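Kundgate Open Day, Or How I Ate My Way Through a Pickle Factory

Posted January 25, 2023

Okay, so I finally have to write this one up, because my sister keeps asking me what was in the jars I brought home and I keep telling her to wait for the blog. We drove out to Kundgate last August for one reason only: the Mamaslow open day. If you've ever had their sweet onion relish on a hot dog you already know why I'd sit in a car for that long. If you haven't, please go find some, I'll wait!

Mamaslow makes relishes, pickles, chutneys and a mustard that clears your head right out. The plant is at the far end of town, past the feed store and over the railroad tracks, and it's open to the public one day a year. Tickets were $8 each and you get a voucher for one jar at the end, so really you're paying for the jar and the tour is thrown in. They park you in a hayfield. Wear shoes you don't love.

We got the second tour of the morning, which I'd recommend, as by lunchtime the line went all the way back to the hayfield gate. They hand you a hairnet and a paper coat (my husband's came down to his elbows and he would not let me take a picture) and then you go in through the washing room. It's loud in there! The cucumbers come tumbling down a chute into the water and everybody had to shout. I missed most of what our guide said about where they buy them, but I did catch that the onions come from farms right in the county.

Then the slicing room, which smelled wonderful, and then the onion room, where every last one of us was crying. Even the teenagers. The people who work in there say you get used to it in a week or so. I don't believe them.

The part I liked best was the kettles. Each one holds 200 gallons, and they had the chutney going, and the smell of that vinegar and brown sugar and ginger hit us before they even opened the door. I asked if they start from a recipe card like the rest of us, and the guide said yes, sort of, the first relish was made at home in a regular kitchen and they've just kept multiplying it. She said the trouble with big batches is the spice, because you can't simply multiply the cloves or it comes out tasting like a dentist's office. I have made that exact mistake at Christmas with a double batch of baked apples, so I felt a lot better about it.

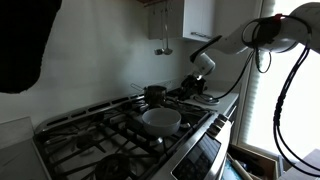
Anyway, back to the cloves. Her advice was to double everything else, add half again as much of the cloves, and then taste it the next day before you add any more. I've tried it twice since then with my pear chutney and it came out right both times. She also said to let a chutney sit a good month before you open it. I have never once managed that.

After the kettles you walk along behind a big window and watch the jars get filled and capped. I could have stood there all day. There's a little click when the lids go on and you can hear it through the glass, click click click, and the kids in our group were all clicking along. One jar tipped over and the whole line stopped, and a man came out with a cloth and set it going again, and he got a round of applause. He took a bow.

The tasting tent was out back, and this is where I lost all self-control. They had crackers and cubes of cheese and little paper cups of everything. My notes, such as they are:

Sweet onion relish: still the best thing they make. I will not be argued with.

Willel mustard: named for the creek that runs behind the plant. Hot up front, then kind of honeyish. We bought three.

Akpan pepper pickle: new to me! Carrot, green beans and hot peppers in a thin yellow brine. My husband ate it straight out of the cup and went back around pretending to be a different person. It's wonderful chopped up in egg salad.

Beet chutney: a little too sweet for me, but the lady next to me bought a whole case, so there you go.

Dill spears: fine. Crunchy. I like my aunt's better.

The factory shop is small and it gets crowded, so send one person in and leave the other one with the bags. Jars are cheaper than at the grocery store, and there's a shelf of dented lids and crooked labels by the door that's cheaper still. Go there first. I used my voucher on the mustard and then spent a good deal more than I'm going to put in writing where my husband can see it.

For lunch we walked back into town, and there's a diner on the main street that puts the relish on a patty melt. Rye bread, very greasy, perfect. The pie was coconut cream and they were down to the last two slices when we ordered, so ask them to hold you one when you sit down. Cash only, and the ATM is at the gas station.

A few things if you're going this year. Tickets go on sale through the shop in early summer and they only take 100 people on each tour. Strollers can't go past the washing room. There are restrooms by the tent but not inside, so plan ahead. And bring a cooler or at least a box with some towels in it, because we had ours rolling around in the trunk the whole way home and one of the beet ones didn't make it. The carpet back there is still pink.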